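Pesquisar no site Digite o que procura Buscar

Dicas de oficina: montar um computador de mesa com braço robótico

Estas notas saíram do caderno do clube de robótica da escola Visdale. Servem para quem está preparando a prova de montagem de maio ou quer repetir o exercício em outra bancada. O projeto se chama Jollorden e consiste em colocar as peças de um computador no gabinete usando a garra, sem encostar a mão. Boa parte das dicas vale também para quem monta computador à mão em casa.

Preparar o gabinete

Deite a torre de lado e tire a tampa lateral antes de ligar qualquer braço. Gabinete em pé balança quando a garra empurra um conector, e um milímetro de balanço já estraga a posição gravada. Marque na mesa, com fita, os cantos do gabinete. Se alguém esbarrar, basta voltar às marcas e conferir dois pontos, um em cada canto oposto.

Prenda todos os cabos soltos. Cabo de alimentação atravessado por cima do soquete é a causa mais comum de parada no nosso caderno. Use abraçadeira de velcro, que abre e fecha quantas vezes for preciso. As de plástico têm de ser cortadas, e o alicate de corte perto da placa já nos custou um fio de ventoinha.

Antes de começar, passe um pincel seco e macio nos slots de memória. Poeira no fundo do encaixe faz o módulo parar antes da trava, e a garra entende isso como fim de curso. Para sujeira nos contatos do módulo, pano sem fiapos com um pouco de álcool isopropílico, e espere secar.

O suporte das peças

Cada peça precisa de um lugar fixo. O primeiro suporte que fizemos era uma bandeja plana, e as memórias escorregavam a cada ciclo. O atual tem níveis, com rasgos para as peças finas e um bolso quadrado para o processador. Se for imprimir o seu, deixe uma folga pequena nos rasgos e lixe a entrada com lixa fina. Rasgo apertado segura a peça e a garra perde a pega na subida.

Ebere Adebisi, que coordena o clube, pede que o suporte fique o mais perto possível do gabinete. Trajeto curto dá menos erro e menos tempo de ciclo. O nosso melhor ciclo completo levou 203 segundos. Com o suporte na outra ponta da mesa, levava 479.

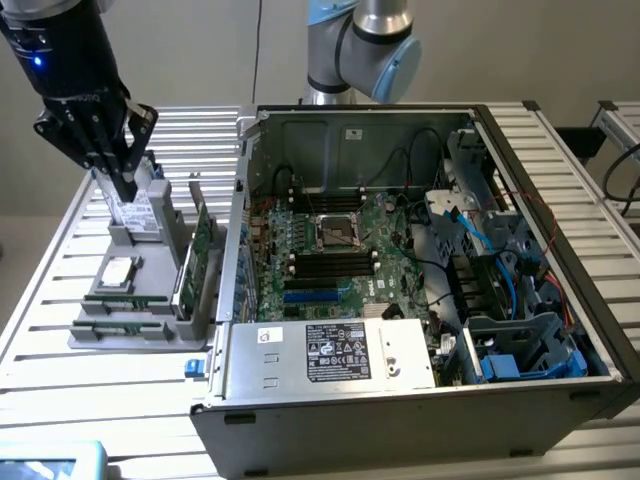
O SSD de 2,5 polegadas na garra, acima do suporte de peças. O processador e as memórias estão nos seus lugares no suporte.

Pegar o SSD

Segure o SSD com os dois dedos da garra e mantenha-o na vertical durante o movimento. Comece com a força mais baixa e vá aumentando até ele não girar quando você tocar de leve na ponta. Anote o valor e não mexa mais. Se a etiqueta estiver descolando, cole de novo ou troque a unidade de treino, pois etiqueta solta desliza entre os dedos.

Desça na direção da gaveta em duas etapas: rápido até ficar um pouco acima, devagar no trecho final. Se travar, suba e tente outra vez. Não aumente a força para vencer o encaixe.

Processador e memórias

O processador é a peça mais delicada do conjunto. Segure pelas bordas, confira o triângulo do canto e abra a trava do soquete antes de aproximar o braço. Para treinar, use uma placa que já não funcione. Os pinos entortam com facilidade, e desentortar com lâmina de estilete toma uma tarde inteira.

Nas memórias, abra as travas brancas dos slots e confira o chanfro do módulo. O encaixe pede pressão por igual nas duas pontas. Nós usamos uma ponteira reta da Plirkley, colada nos dedos com fita dupla face, e trocamos a fita a cada 13 ciclos. Quem não tiver a ponteira pode usar um pedaço de borracha de câmara de ar, limpo e sem talco.

Antes de rodar o programa

Rode primeiro sem peça nenhuma, em velocidade reduzida. Depois com uma peça só. Deixe o botão de emergência ao alcance de quem está olhando a mesa, e essa pessoa não pode ser a mesma que digita. Cabelo preso, manga justa, nada de pulseira.

Salve o programa com outro nome a cada mudança. Perdemos 86 posições gravadas por salvar em cima do arquivo bom, e refazer tudo levou a semana.

Guardar o material

No fim do treino, leve o braço à posição de descanso e só então desligue. SSD, memórias e placas vão para sacos antiestáticos, com etiqueta de papel do lado de fora. O processador volta para a caixinha plástica. Os parafusos ficam em potes separados por rosca, que os do gabinete e os das unidades são parecidos e não servem uns nos outros.

Quem for usar a mesa Dimitriou na semana da prova deve deixar o nome na folha da porta até as 16h.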